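4. Perception and Planning Software

The software is divided into two processes which share one clock. The first process, Igwe, takes the images from the head camera and the wrist cameras and keeps a list of objects with a pose and a confidence for each. The second process, Modon, reads this list and produces motions for both arms. We kept the two apart because in our earlier work a slow perception step could stop the controller in the middle of a motion, and this was difficult to debug.

For the tests in this section, the work surface is two tables placed end to end. A bottle and a wine glass stand on the near table, and a capped test tube and a pair of pliers are kept at the back of the far one as objects the planner must respect but never touch. Figure 4 collects views of this workspace.

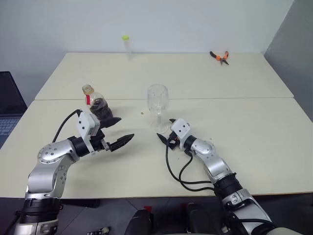
4.1. Objects That Are Hard to See

Clear plastic and glass give very few depth points. With the first version of Igwe, a transparent object was often reported only by its cap or its base, and the planner then treated the space above as free. We tried filling the missing depth by a learned model, but the result changed too much from one image to the next -- the estimated height of one glass could jump between two values while nothing moved.

The present version does not try to recover the full surface. It finds the outline of the object in the color image, finds where this outline meets the table plane, and raises an upright volume from that contact. For a lying object the volume is computed from the long axis of the outline instead. The volume is a little too large on purpose. The segmentation network was fine-tuned on 800 images labeled by Adaeze Yusuf and Onyekachi Obi, who followed one written rule for the borders of transparent parts.

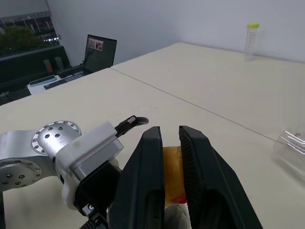 Wrist views are treated differently from the head view. When the gripper is near an object, the fingers and the cable hide a large part of what the planner wants to know, and the network sometimes joined a finger with the object behind it. We therefore render the arm from its joint angles and remove these pixels before segmentation. This works well for rigid parts but not for cables, and we added a fixed margin where a cable is expected. The wrist view in Figure 4 also shows why we use the table plane again at this stage: the seam between the two tables runs diagonally through the picture, and a straight edge of this kind was at first accepted as the side of an object. Lines that lie in the plane and continue on both sides of an outline are now rejected. Small marks on the tabletop are handled by a minimum height, which we set to 6 mm.

4.2. Planning for Two Arms

Modon plans both arms together only when their swept volumes come near each other. In all other cases each arm has its own plan and its own timing. The test is cheap, and in the recorded runs the joint planner was called in 67 of the planning requests. When it is called, one arm receives priority and the other may wait, move back, or take a longer path. We first gave the priority to the arm with the shorter remaining path. This choice led to arms which changed their minds, and so the priority now stays fixed until the current motion is complete.

A held object becomes part of the arm. Its volume is attached to the gripper frame at the moment of grasp and is checked against every other volume in the list. If the wrist camera later disagrees with the attached pose by more than two centimeters, Modon slows both arms and asks Igwe for a new estimate.

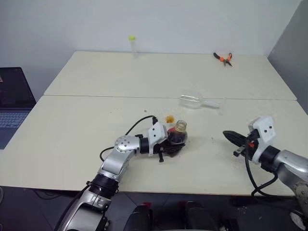 The same request is made when the confidence of any object inside the swept volume falls below its limit. To avoid an endless exchange between the two processes, a request can be repeated only once for the same motion. After this the motion is canceled and the operator is informed through Etis, our logging tool, which stores the images, the object list and the rejected plan with the same time stamp. Etis was written by Hollis Tran and replaced three separate scripts. It can also replay a canceled motion against a newer version of the planner, and most of the parameter values in this section were chosen in this way.

One limit remains open. The attached volume assumes a rigid object, and it says nothing about liquid inside a bottle. Modon has a tilt constraint for open containers, but it must be set by hand in the task file.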